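How online ads get bought and sold

When a page loads on a phone or a computer, some of the boxes on it are filled by advertisements. The writing on the page was put there by the people who run the site. The ads usually come from somewhere else, and they are chosen after you tap the link.

This page explains how they are chosen. It uses some technical words, and each one is explained the first time it appears.

The people involved

A website or app that has space for ads is called a publisher. A company that wants its ad to be seen is called an advertiser. Most publishers and advertisers never speak to each other. Computers in the middle match them up. The main computer in the middle is called an ad exchange. It works like a market where the goods are empty spaces on screens.

One empty space, shown to one person, one time, is called an impression. If you open the same page again, that is a new impression and it can be sold again.

The auction

An auction is a sale where buyers say how much they will pay. Each offer is called a bid. In most ad auctions the highest bid wins.

Suppose a weather site for the town of Pristodstead has one empty space at the top of its page. A reader opens the page. The site sends a message to the exchange. The message says how big the space is, what the page is about and what kind of device is asking. The exchange passes the message to 4 advertisers. One of them, a bicycle shop called Iken, makes the highest bid. Its ad is sent to the reader's screen.

In this case the whole process takes 160 milliseconds. A millisecond is one thousandth of a second. A slow blink takes longer than that.
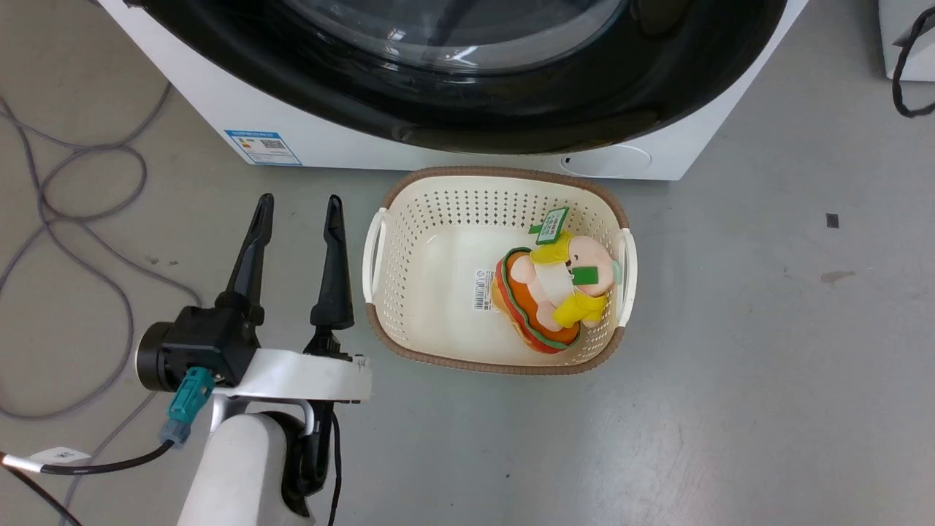

Why do two people see different ads on the same page?

Each time the page opens, a new auction is held. The bidders may know different things about each device, such as which town it is in or what language it is set to, so a different advertiser can win.

How the price is worked out

A single impression is worth a very small amount of money, often less than one cent. Prices that small are awkward to write down, so people in advertising give the price for a thousand impressions. This is called CPM, which stands for "cost per mille". Mille is the Latin word for thousand.

If the CPM is $2, one impression costs two dollars divided by 1000. That comes to one-fifth of a cent. The publisher does not keep all of it. The exchange takes a share for running the auction.

Some advertisers pay only when a person taps the ad. This is called cost per click. A click costs much more than an impression, as most people scroll past without tapping.

What the computers know

Bidders use signals to decide how much to offer. A signal is a piece of information that helps with a guess. There are three common kinds:

The page. An article about camping may attract bids from tent makers.
The place. A device can often be matched to a town or region.
The past. Small files called cookies can record that a browser has visited a certain site before.

Many countries have laws about collecting signals from children. Web browsers also have settings that block some cookies. An adult can help you find these in the privacy menu.

Telling ads apart

Ads can be made in the same colours and lettering as the page around them. Look for a small label such as "Ad", "Sponsored" or "Promoted". It is often in a corner or above the heading. In a video, the label may appear for the first few seconds only. If there is no label and you are not sure, check where the link goes before you tap it, or ask an adult.

Words to know

Ad exchange: the computer system that runs the auction.
Bid: an offer to pay a certain amount.
CPM: the price of a thousand impressions.
Impression: one ad shown one time.
Publisher: the owner of the page or app with space to sell.

Written by Sherif Slaoui. Last checked in June.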